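The robot that works beside Filipa

At the Carvalho packing hall in Misberg, a robot has two yellow fingers. With them it takes hold of soft, thin things. 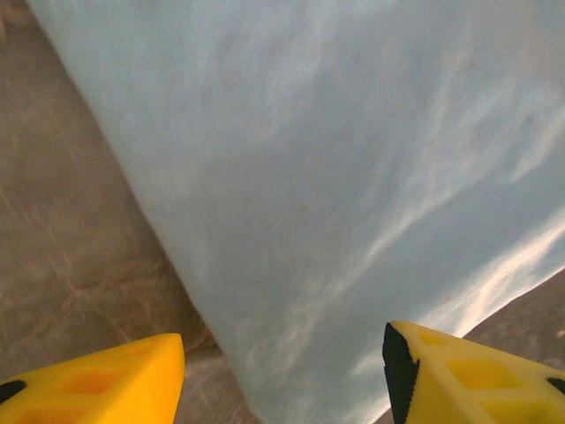 Why is soft stuff difficult?

A box always keeps its shape. A light blue sheet with wrinkles does not. It folds, it slides, and every time it lies in a different way. The robot must bring its fingers to both sides of the material, and then close them. People learn this when they are very small – a robot needs much more practice.

What did the people do before?

Filipa Tavares has worked in the hall for 4 years. Before, she picked up the same kind of thing all day, and in the evening her hands hurt. There are 46 people in the hall, and many had the same problem.

And what do they do now?

Filipa looks after 2 robots. When one drops something, she stops it and helps. She had to go back to lessons for this, and she says the first weeks were hard.

Not everybody is happy. Gerardo Caputo liked to talk with his neighbour at the table, and now his neighbour is a machine. He also asks if there will be work for all of them later. The boss has promised yes, but Gerardo still wants it on paper.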